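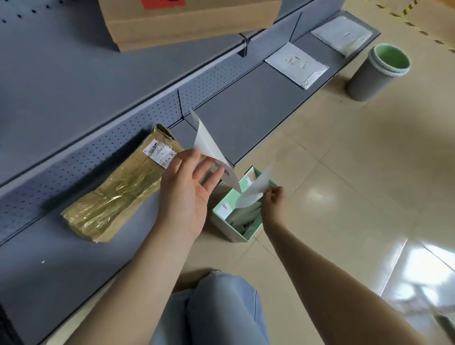 Rollell has switched off the sorting arm at its Wikham parcel room after the machine put 1,451 items under the wrong collection codes, the firm said in March. Staff have gone back to doing the job by hand, which means crouching at the bottom shelf and holding up each white envelope to find a small barcode near its lower edge. It is slow work, and it is the work the arm was bought to end.

The fault, according to a short statement from Rollell, lay in a software update from Nautiyal, which supplies the arm. Labels lying under shiny tape were misread, and the arm carried on shelving instead of stopping to ask for help. Rollell calls this "a limited labelling event". Customers who were sent to collect other people's post may have a different name for it.

The update had been running for 12 days before the arm was stopped. Rollell would not say who noticed the problem, or why its own daily checks missed it. Nautiyal said the arm had "performed within its expected range", and did not answer when asked what that range was.

There is also a safety question. Staff logged 23 cases in which the arm moved while someone was reaching into the shelving. Rollell says there were no injuries and that the stop button worked each time it was pressed. It has not published the log.

Zetex, hired to look into both matters, is due to report in 2 months. It also signed off the arm when it was first put in. Rollell said it saw no conflict there, and that it still expects to have the machine running again by summer.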